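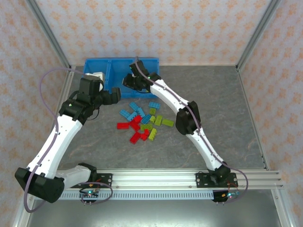 Blue bin with two halves, bricks still on the table

Sorting toy bricks: by colour or by shape?
Asked by Pruvby, Thursday, December 29, 2022

Hello all, hope everyone had a lovely Christmas. We've got the blue, red and lime green bricks in a heap below a bin that only has two compartments, and I can't for the life of me decide how to split three colours between them. Do I mix two, or forget colour altogether? My grandson builds most days, if that helps.

2 answers

Mirsad Radulović
Oh, I do sympathise! We went through all this in April with a tub of 1,000 (well, 861 by the time we'd looked under the sofa). I'd put the blue and red together and give the green a side to itself — lime stands out so well that you'd only be hunting for it otherwise. If he's a keen builder, though, go by size, big ones left and little ones right, as the small ones always sink to the bottom and he'll end up tipping the lot out to reach them.

Clundari
just get a third tub, ours is an old ice cream one and it does fine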